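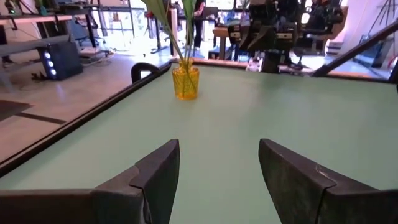

Reviews > Home & Garden > Vases

Tusta Ribbed Bud Vase in Yellow: Small but Mighty Cheerful

Posted in August by the Ngau Corner blog

I wasn't shopping for a vase. I went in for lamp bulbs and came out with the little yellow Tusta, and five weeks later I'm still pleased with myself. It was $12, so I didn't agonize over it!

The color is what got me. Plain yellow on the shelf, but give it some daylight and the ridges in the glass go all amber and gold (I keep scooting mine closer to the windows). Against a pale green tabletop it looks so fresh. I put long skinny leaves in it, no flowers, and I like it better that way.

Gripes? The straight sides are great until you have to clean the bottom, and my sponge doesn't fit. I ended up using a bottle brush. Very tall stems also make me nervous, so I trim mine or add a few pebbles for weight. And a full bouquet, forget it, you want 2 or 3 stems, tops.

I had the Trumix one before this, which cost me $43 and chipped at the lip the first month. Would I buy the Tusta again? Yep, probably in another color.

Recent reviews
Jusutier Watering Can
Trumix Tall Pitcher
Tusta Glass Candle Holders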